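Search this site
Enter keywords

How to Run a Simulated Arm Demo at an Open Day

Posted 4 Nov 2020

We ran the bedroom pick-up demo for visitors at the Clatton workshop and are doing it again in December at Sundorstead. These are the steps we follow. You need one computer, a large screen and a copy of the Herath scene files. No real arm is needed.

1. Set up the screen first. Put it at standing height, facing the door, and leave the operator's chair to one side. Turn off the screen saver and system updates.

2. Load the scene and let it settle. The bedspread is simulated cloth and can take up to 30 seconds to stop moving. If you start before that, small items may slide.

3. Check the camera view. Visitors should be able to see the arm, the bed and the target object without anyone turning the view for them. Save the view under a short name so you can get back to it with one key.

4. Move the arm over the target and pause. Do your talking at this point. Say what the arm has been told to pick up, and ask people which way they think the fingers should close.

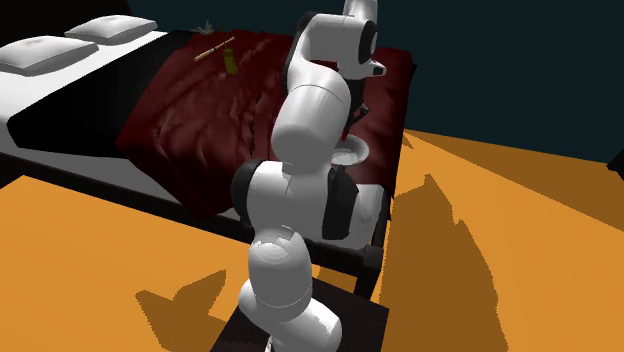

The two-fingered gripper over the small white bowl on the bed.

5. Point out the other things on the bedspread. In our scene there is a thin tan stick and a small olive-green bottle. Children usually ask if the arm can take those too. Keep a second target ready in the menu so you can say yes.

6. Resume at half speed. Full speed looks good on a desk monitor but is hard to follow from the back of a group. Groups of 6 work best for us.

7. Let one visitor start the next run. Give them the space bar only and cover the rest of the keyboard. We use a cut piece of cardboard.

8. Reset between groups. Reload the whole scene; undoing the last move leaves the cloth bunched up.

If the pick fails, leave it on screen and open the contact view. Visitors can see where the fingers touched, and it makes a fair answer to the question of why people test in simulation before using hardware.

Plan on 20 minutes per group, including questions. Restart the computer at midday. The Faletero viewer slows down when it has been open all morning.

Related pages
Printing floor signs for visitors
Loading Herath scenes on an older computer
Faletero viewer: keyboard shortcuts
Directions to Sundorstead

This site uses cookies to remember your settings. Accept / Read more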